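Shezi table clearing: gallery

Shezi is the planning and perception software we write at Stanside for two-handed work with crockery. It takes views from the wrist cameras, works out which plates and bowls are on a table, decides the order in which they should be moved, and sends a path to each arm. This page collects pictures from the home set for the March release, with notes on the parts of the code each one relates to. The home set was put together by Palesa Steyn in Naldale and contains 551 episodes, all done with hand-held grippers. The notes are by Ghazal Heydari, who looks after the perception side.

Plate approach

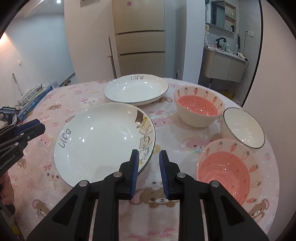
Open jaws just below the rim of a white plate. Bowls to the right, second plate further back.

The plate detector fits an ellipse to the rim and then looks for a stretch of edge that both fingers can reach. In version 1 it used the whole outline of the plate, and printed decoration near the rim pulled the fit inwards. Version 2 works from the edge only and ignores anything drawn inside it. Lettering and cartoons on the plate no longer move the grasp point by more than a few millimetres in our tests.

The tablecloth was a harder problem. A printed bear has a closed outline and strong colour, and the old segmenter would often return it as a small dish. We now ask for some height above the table plane before anything is passed to the planner. The height comes from matching points between views as the gripper moves, so the first few frames of an episode give no objects at all. The planner waits for them.

Stacks and hidden rims

When one bowl sits on another, the planner needs to know which is on top before it can choose an order. Shezi keeps a small graph for this. Each object is a node, and a link means "rests on". Only objects with nothing resting on them can be picked. The graph is rebuilt whenever a gripper moves far enough to show a rim that was hidden.

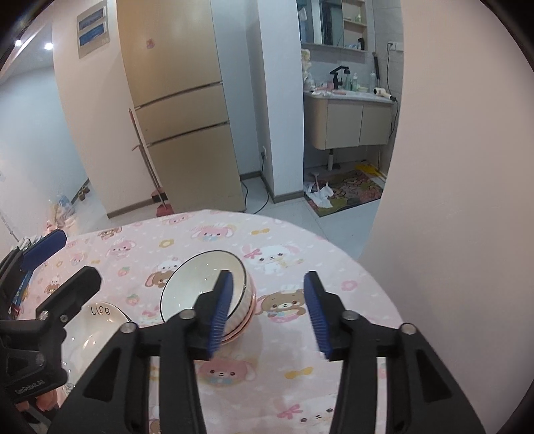
The grippers themselves hide a good deal of the table. Their outlines are masked out before segmentation using the jaw opening and a fixed model of the linkage. For the other hand's gripper we can't rely on a fixed position, so its mask comes from the relative pose of the two trackers, padded by a few pixels. If the padding is too small, black parts at the edge of the mask are joined on to the dark rim of a bowl and the ellipse fit fails. If it is too large, small items near the fingers disappear. The setting is mask_pad in the config file and the default suits most tables.

An object that goes behind a gripper is kept in the graph at its last known position for 253 frames. After that it is marked as uncertain, and the planner will ask for another look before using it.

Running the set yourself

Episodes are stored in Skindus format, one folder each. The loader reads them directly, and the replay tool steps through the camera views with the masks and the graph drawn on top. Replaying the full set takes nearly a day on one desktop machine, so start with the short list in the samples folder.

Known faults are tracked under issue 3902, mostly to do with glossy bowls where ceiling lights reflect inside the rim. A fix is being tested on the development branch. Please send replay logs with any new report, along with the config file you used.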